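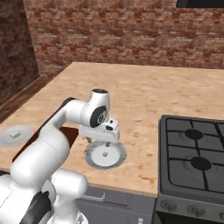 4.2 Kitchen tasks in simulation

Figure 3. One arm with a two-finger gripper holds a lid above the counter, next to the stove.

The second group of tasks was designed to answer a simple question: can a policy trained on table-top objects do a kitchen chore that a child can do? We chose 6 chores from the Helach task list and ran each of them 100 times in the Ostari simulator. In the lid task (Figure 3), the arm must take a lid by its knob and put it on a pot. The position of the lid was changed before every run, but the stove and the counter stayed fixed.

The lid task was more difficult than we expected. The Kevusano policy finished it in 20 runs. In most of the failed runs the grasp itself was good, and the error came later - the lid tilted during the transport, and the policy did not correct the angle before release. Longer training did not remove this error.

We therefore do not claim that such a system is ready for a home. A person puts a lid on a pot without looking much at it, while the policy still needs a careful approach and often a second attempt. The results for the other chores are given in Section 4.3.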